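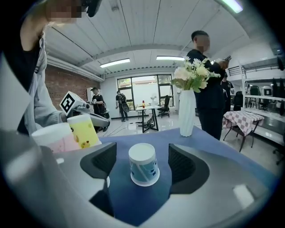

Parties & Tableware

Paper cups on a cloth-covered table

We're putting out paper cups on a dark blue cloth, with a vase of white flowers. Mixed prints, one with little ducks. Rim up or upside down? Doors open at 11.
Kimano

Upside down until people arrive. It keeps dust out, and guests can see they're unused. Smooth the cloth first — a cup on a crease tips easily. Keep them away from the edge and the vase.
Khattak

3 votes

We always stack ours, takes less room. Plain white looks better on blue in my opinion but the ducks are nice for kids.
Lovness303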